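Coin vaisselle et rangement, vérification du 18 décembre 2022

1. Égouttoir et assiettes : OK
Les trois assiettes tiennent debout, pas d'éclat au bord, j'ai passé le doigt partout. Le bois des montants mériterait un petit coup de papier de verre (grain 400, on en a plein !).

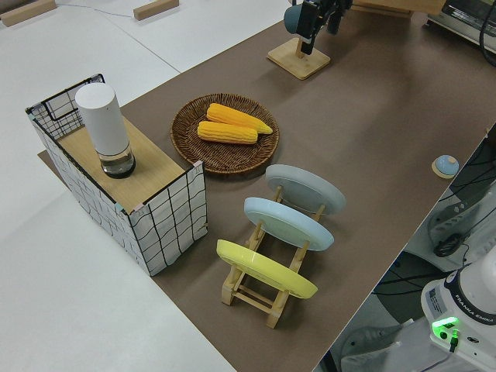
Point 1 -- égouttoir, plateau en osier et maïs factice.

2. Boîte en tissu : à revoir
J'aime bien la planche posée dessus, mais elle n'est pas fixée -- deux patins antidérapants et on n'en parle plus.

3. Mini-four : OK, avec réserve
Le panier en osier avec son tissu, posé sur le four, non et non ! À descendre avant toute chauffe.
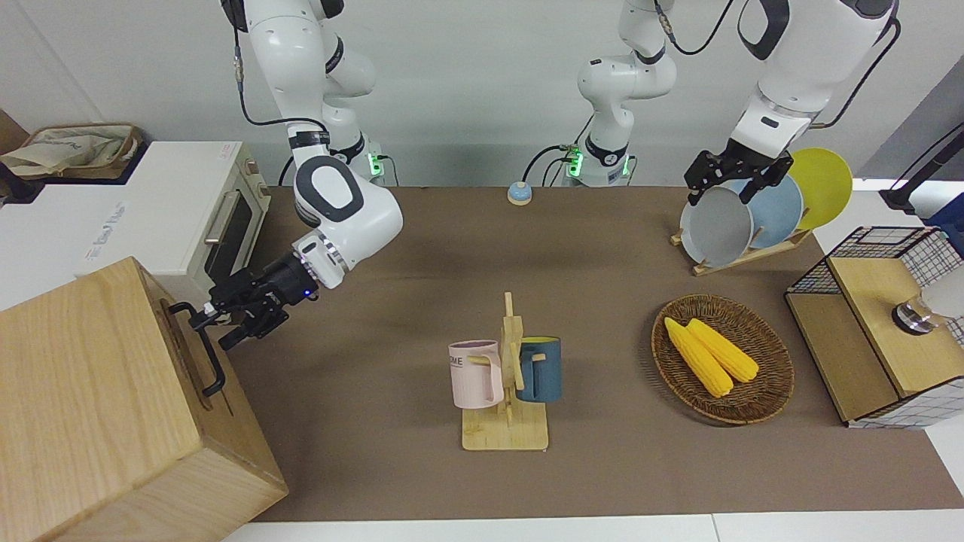
Soudabeh Tabrizi

4. Arbre à tasses : OK
Socle stable, j'ai secoué un peu (gentiment).

5. Meuble à tiroir : à surveiller
Poignée bien serrée. Par contre la coulisse accroche vers la fin

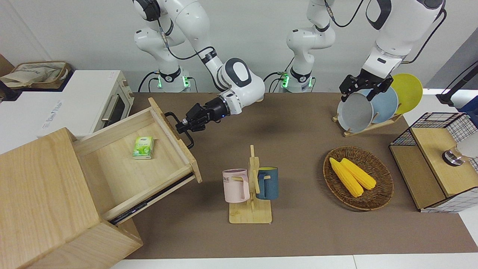
et il faut forcer un peu pour refermer. Bahman, tu peux y jeter un œil ? Prochain passage en juin.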